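Notebook – Gripper and Camera Comparison, Conveyor Cell (simulated)
Project Lunden, August. Entry opened 9:30.

Purpose of this entry: to compare the Halar and Liten finger sets on the two-arm cell before a choice is made for the plate transfer task. The controller build is the one used for Chuensuk and has not been altered. All work is in simulation.

Wrist view with the fingers open, plate on the pale zone of the conveyor:

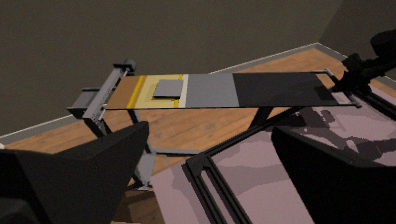
Page last changed: August, 11:05

The gap between the fingers leaves the plate in clear view at this distance. The finger tops take up both lower corners, and any marker placed there would be lost. Detection should therefore rely on the yellow stripes – they contrast well with the gray and black sections.

Run settings: seed 243, step limit 1294, camera rate 30. Both finger sets are to be given the same seed.
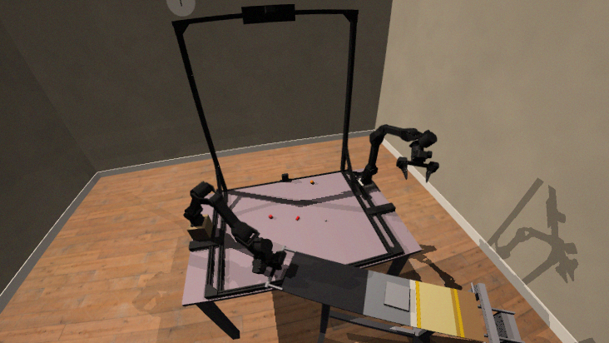 Fig. 2. Cell overview, both arms and overhead unit on the arch.

The red cubes remain on the tabletop in this layout and are not part of the transfer task. They are kept so that results can be set beside the earlier cube entries. Collision checking is to stay on for both arms.
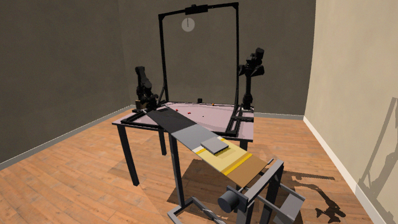

Last edited in August at 14:20 – see page history

The second overview was added for the belt colors and the end support. The plate lies across the white-and-yellow stripe here, and a detector that expects an unbroken stripe will need a mask. Action: add the mask before the Liten runs.
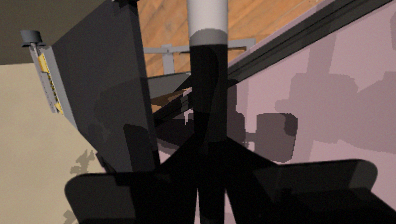 Fig. 4. Gripper from above and behind, finger pads spread.

From this camera the gripper body hides much of the area between the pads. The hard-edged shadows on the pink surface are a further concern for color thresholds. Proposed: repeat with shadows disabled, all 4 views saved under the same run name.

Open: finger friction values for Halar are still the defaults.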